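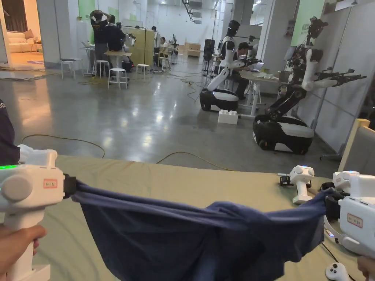 The navy one, pulled taut over the padded table

Search the community Enter keywords Go

How to fold a dark garment so the wrinkles do not stay?

Elikem Sarpong
Hello everybody. I have a problem with folding and I hope somebody can help me. I have a navy blue garment, and several others in dark colors which are almost the same. When I lift one by the two sides, the middle falls down and makes many wrinkles. Then I lay it on the table, fold it in 3, and the wrinkles stay inside the fold. When I open it the next morning there are lines everywhere, and on dark cloth they look gray.

My table has a padded cover in light olive green. I bought it under the name Flokberg, and it is soft, a little like an ironing board. Is the soft surface the problem? Should I fold on something hard? I do not want to iron each piece two times. I have read the older thread about white shirts but it did not help me, because there they use a lot of starch.

Obed Quaye
Good evening Elikem. I think the pad is fine and I would keep it. Cloth slides on a hard table, and then you are always correcting the corners. The wrinkles come from the way you hold it. If you hold by the left edge and the right edge at the middle height, the weight has nowhere to go and it hangs like a curtain. Please try to hold it at the shoulders, or at the two top corners if it has no shoulders. Let it hang straight down and give one small shake. After this, put the bottom edge on the table first and lower the rest slowly toward you.

When it is lying down, do not pull it any more. Put your flat hand in the center and push to the outside, first left, then right. Wait until it is completely dry before you fold. I made this mistake for a long time, I folded when the seams were still a bit damp, and the seams were always the worst place. For storing, I roll the dark ones in place of folding them. There is one soft curve and no sharp line. My drawer is about 132 centimeters wide and the rolls go in one row.

If you want to fold anyway, put a thin towel inside the fold. It looks strange but it works for my trousers.

Sulemana
I use Flollov spray, it smells nice. Not sure if it is good for navy, on my black one it left a spot, so maybe test first inside the hem.

Elikem Sarpong
Thank you Obed, I will try with the top corners and the towel. For the spray I will wait a little.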